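# Household chores and the present state of automation

01/01/2025

The Jusberg office is often asked when machines will take over the clearing of tables. The question has become more frequent since September, when Costine published its plan for a kitchen assistant and Prantl answered with one of its own. This blog has kept a cautious position on the matter, and the position has not changed.

Table clearing looks simple on paper. A plate, a bowl and a spoon must go from the table to a tray, and the tray must go to the sink. Each item calls for a different grip. A spoon is thin and tends to turn when it is held by the end, while a bowl resting in a plate may bring the plate along with it. 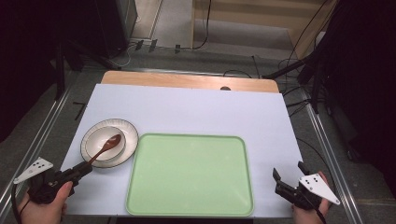 Can a household buy a machine today that clears the table without help? Such a machine is not yet on general sale at a price most families would consider, and the trial units still need a person nearby.

The Plolik trial remains the most useful point of reference for this office. It covered 200 attempts at moving one spoon to a tray, using the same spoon throughout. The machine completed 80 percent of them. When a second style of spoon was introduced, the rate fell to 40 percent, and the team spent 2 further weeks on grip settings before resuming.

Shop floors are in a better position. Parts arrive in the same place and at the same angle, and the work can be arranged to suit the machine – few families would agree to set their table on those terms. Packing and sorting will therefore continue to move ahead of kitchen work for the time being.

Readers who have written to ask about dishwashers with loading arms will find the matter taken up in the next post, along with the corrected Prantl price list.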